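4.2 What happened to the folding table

When the Wirkis line went live at the Ustdale returns center, the plan on paper was simple. The system would receive, sort, fold and bag secondhand knitwear, and the people who used to do those jobs would move into "garment care," a department that had no desk, no chair and, until February, no budget code. The line was rated at 600 garments a shift. The staff had been doing 500, with breaks, and had been told for years that this was slow.

Most of our interview material concerns the gap between the two figures. The rating assumes that a garment reaches the folding station flat, face up and with its sleeves where the software expects them. T-shirts mostly oblige. Sweaters with any thickness do not, and the workers soon had a name for them, "sulkers," which has since found its way into the shift reports and at least one slide shown to management. 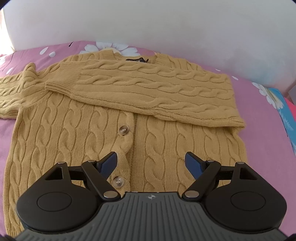
Folding order was the first thing the workers asked to have changed. The Wirkis default brought in one sleeve, then the other, then turned the hem up, a sequence evidently settled on with thin cotton in mind. Heavy knit resists it from the second step on. With one cabled sleeve laid across the chest, as on the yellow cardigan in Figure 3, there is already a thick layer over the upper body before the other sleeve has moved, and the knit bunches where that sleeve meets the shoulder. Workers at Ustdale described smoothing this bunch with the side of the hand "without deciding to." The task analysis written before installation has no entry for it. It lists folding a cardigan as 4 operations, and our participants, asked to slow down and talk through the job, were still going when the session ended.

The consequence for staffing was that the folding table came back. It had been moved to a corridor and was returned under the name "exception station," with 2 people assigned to it per shift. Both positions were filled by workers who had been folding at the same table the year before. Their pay grade was unchanged. Their job title was longer.

Figure 3. Cable-knit cardigans, one with a sleeve folded across (top) and one with both sleeves spread (bottom).

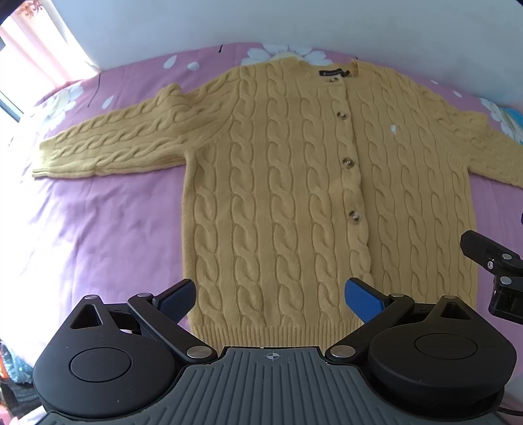 Page last modified: 12 Nov 2021

Spreading is the less glamorous half of the work and the half that changed most. Before automation, a worker opened a cardigan only as far as she needed to fold it. Now it has to be laid out fully, both sleeves extended and the front facing up, so that the inspection step can find the collar and the buttons. Several participants said they had begun laying out their own laundry this way at home – one called it "the only training that stuck."

Supervisors, for their part, read the exception station as a temporary measure and reported its hours separately. This made the line look very good. The Ebihara scale for perceived task ownership, which we gave to both groups, puts the table workers well above the workers who load the line, and a comparison with the Wosorness site (Section 5) suggests that the difference has little to do with seniority. Loaders described their work as "feeding it."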